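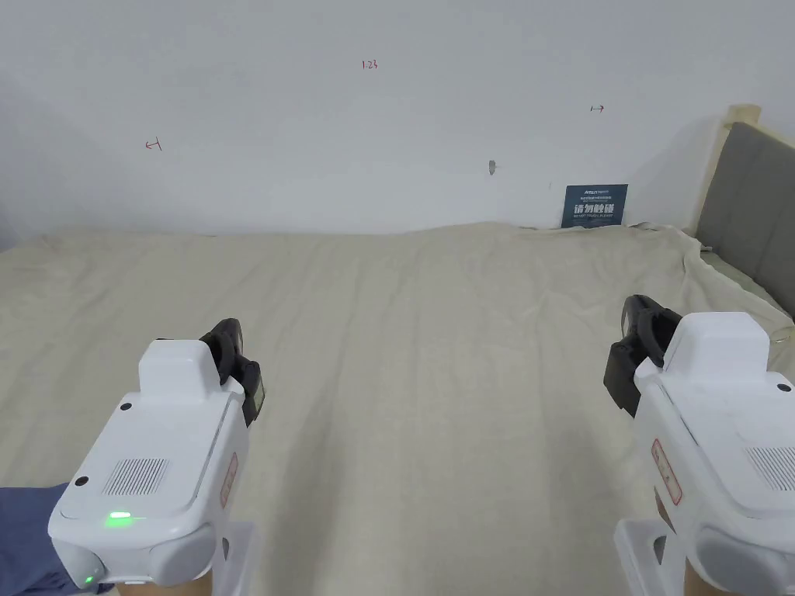

A bed with a beige sheet and a gray upholstered headboard in a light wooden frame.

Wedthorpe student housing will replace the bed linen in all furnished rooms before the fall intake, housing manager Severino Calvo said. The order covers 3000 fitted sheets from the supplier Gevilitz, delivered in two lots starting in July.

The new sheets have deeper corners and fit mattresses up to 17 inches thick. Current stock was bought for thinner mattresses and pulls loose at the foot end, according to Calvo.

Headboards and bed frames stay in service. Laundry supervisor Ignacio Carrasco said old sheets will be collected floor by floor over six weeks.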